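Daveck pale wood table, four months in

I bought the Daveck in the pale finish back in April, and I've been meaning to write this up ever since. 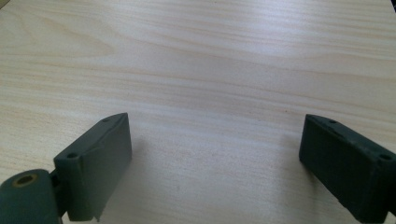 Sherif Ouali asked under my last post whether a top this light was going to show every coffee ring and drive me nuts. Fair question! So far, no. I wipe it down after dinner with a damp cloth and a drop of dish soap, and the only mark I've put on it that stayed was from a ballpoint pen (my fault, I was doing a crossword without a magazine under it).

What sold me was the grain. The one I sat at in the Baloyi showroom had these long wavy lines running across it, all soft tan and peach, and mine has the same look. It's a quiet sort of pattern, so plates and placemats don't fight with it. In the afternoon the light from the window puts a bit of a sheen on the top and washes the grain out some. I like it, but if you want something with strong color all day long, get the darker finish.

The top feels smooth and my sleeves don't catch on anything. Crumbs do show up, and so does pepper - every tiny speck of it - so you'll be wiping more than you would with a dark table. I keep the cloth on a hook by the sink now.

Putting it together took me 56 minutes on a Saturday with one break for a sandwich. The legs go on with bolts and the wrench in the box is junk, so use your own. Mine wobbled a little until I went back and tightened everything a second time.

Shipping to Flutamville was 33 dollars, and that stung. The box weighed 91 pounds too, so have a friend over when it comes - I dragged mine down the hall on an old blanket and my back complained until Tuesday.

I'd buy it again, and I'm looking at the matching bench next.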